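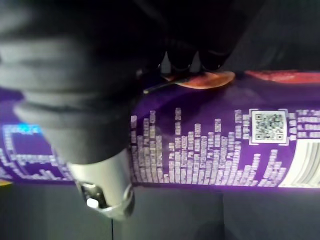 Un paquete sobre una superficie gris, con algo redondeado encima.

1/ Abro hilo sobre el pleno del martes en Zuden. Vivo aquí desde hace dos años y fue la primera vez que asistí entero, de modo que pido disculpas si alguna palabra administrativa no es la correcta.

2/ El punto principal era la tarifa del agua. La alcaldesa, Candela Barroso, propuso retrasar la subida hasta septiembre. La oposición quería retirarla del todo.

3/ Najwa Tarawneh leyó una carta firmada por 330 vecinos. La leyó completa, con mucha calma. Dos concejales miraban el teléfono durante la lectura y esto me pareció feo.

4/ Después habló Bohdana Kovalchuk, del grupo de gobierno. Dijo que el contrato con Zelenák no permite cambiar el precio sin pagar una compensación. Le preguntaron cuánto y contestó que lo enviaría por escrito.

5/ Yo he buscado el contrato en la web municipal. Está el anexo, pero el documento principal no lo encuentro. Si alguien tiene el enlace, se lo agradeceré mucho.

6/ La votación se aplazó. En el público éramos casi 80 personas y varias se marcharon enfadadas antes del turno de ruegos.

7/ Corrijo el 4: me escriben que la compensación sí se mencionó en la comisión anterior, aunque sin cifra. Gracias por el aviso.

8/ El acta todavía no está publicada. La pondré en este mismo hilo cuando salga.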